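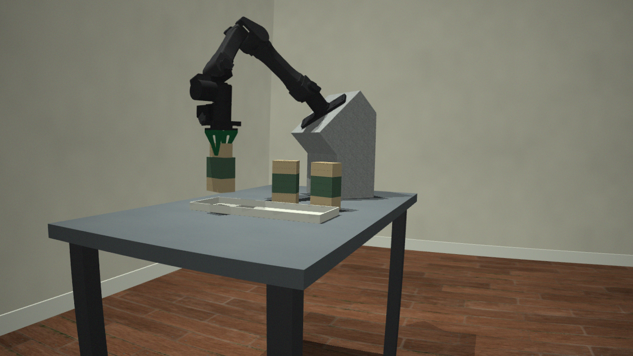 *Kernska sim, side view: block lifted, two still standing.*

The arm for the workshop bench is still only a model. I moved the mount to a sloped pedestal in January, which took 204 lines of config.
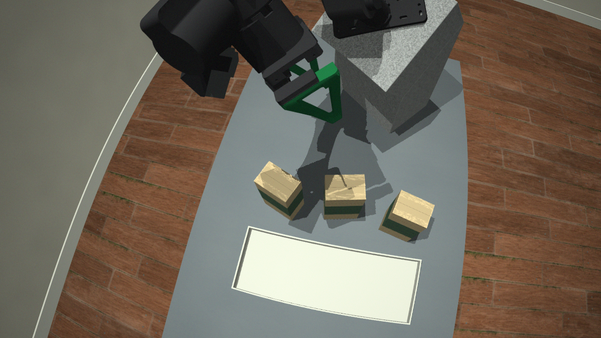 *From higher up, gripper open and empty, tray empty.*

Tray contact was the slow part. Solver iterations are now at 300, and the physics step went down to match.
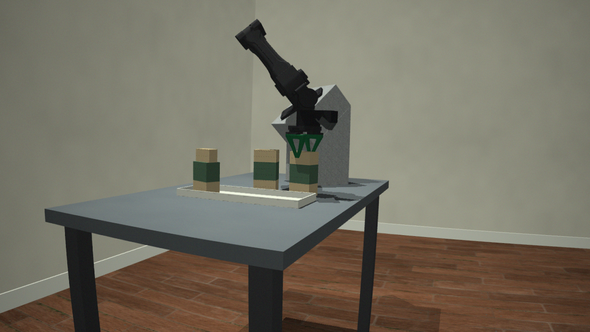
*Gripper at the right-hand stack.*

Aaliyah Poirier is checking the finger geometry before I print a set. Next job is the wrist cable route.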